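4. Grasp planner, wrist view
Poonam Garg, Jyoti Dhillon

Planner rewritten in April, runs on Hirnon now. Old version picked the biggest flat patch and went for it. Bad on ribbed shells, the edge detector fires on every ridge so you get far too many candidates. Capped at 1,000, then filtered by finger width. Jyoti did the filter, I did the handle search (still a bit flakey).

Black suitcase on white marble, ridges at a diagonal to the fingers:
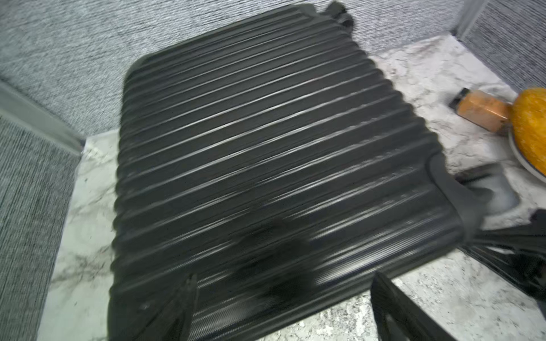
5. Still to do
Handle search near image border. Depth holes on dark plastic. Tidy teh config files.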